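Putdale Toy Library: Gallery
The Sorting Room

The Putdale Toy Library moved its stock out of the old Katene Street shop and into the storage unit behind it last winter. Everything that comes back from a loan is now checked, sorted and put away in one place before it goes out again. This page collects notes and pictures from the room, with a line or two on each stage of the work. Text by Bethel Araya. Page last updated 20 Oct 2019.

Returns
Bags come in through the side door and are logged against the member's card. The catalog stands at 314 sets, and 224 of them were out on loan at the last stock check. Returns are heaviest in the week after school goes back.

First check
Clem Ruawai opens each bag and compares what is inside with the printed contents card. If a piece is missing, the card gets a yellow slip and the set waits on the lower shelf for two weeks. Most missing pieces turn up under a couch and are handed in by the family.

Washing
Hard plastic goes into warm water with a little dish soap, then a rinse, then onto racks overnight. Anything with a battery compartment is wiped by hand. Wooden puzzles are never soaked. Cloth toys go home with Hamish Ellery, who has the bigger washing machine.

Loose pieces
Small things that belong to no bag are kept together until there is time to match them. We hold them for 50 days. After that they go into the spares drawers, which are open to any member who needs a replacement part.

Sorting in trays
Loose pieces are sorted in shallow trays so that balls do not roll off onto the floor. The trays are a plain color inside, and small parts show up well against them. 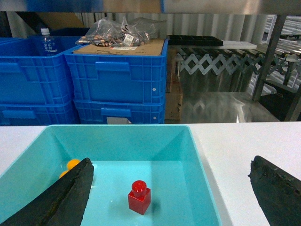
Photo: Darcy Waaka / Putdale Toy Library

A red single-stud block in the turquoise tray, with two small yellow-orange balls over to the left. Blue storage crates are stacked behind the white tabletop.

Building blocks
Large blocks are sorted by size first and color second. Single-stud blocks are the ones most often handed in alone, and we keep a tub of them for topping up sets. Blocks with cracks or sharp edges are thrown out. Please do not glue a broken block before returning it.

Balls
Small balls are checked against a gauge before they go back on the shelf. Any ball that passes through is kept out of the sets for children under three. Alasdair Tennant made the gauge from a scrap of pipe and it has been in use ever since.

Labels
Each finished set gets a new contents card and a number on the outside of the bag. Set 81, the marble run, has the longest card in the library and takes most of an hour to check. We would be glad to hear from anyone with spare ramps for it.

Borrowing and donations
Members may take up to four sets at a time. Donated toys can be left at the side door during opening hours, clean if possible, with the small parts in a tied bag. We cannot accept stuffed animals or anything that needs a charger. The library closes for two weeks in December, and loans due in that period are extended to the first session of the new year.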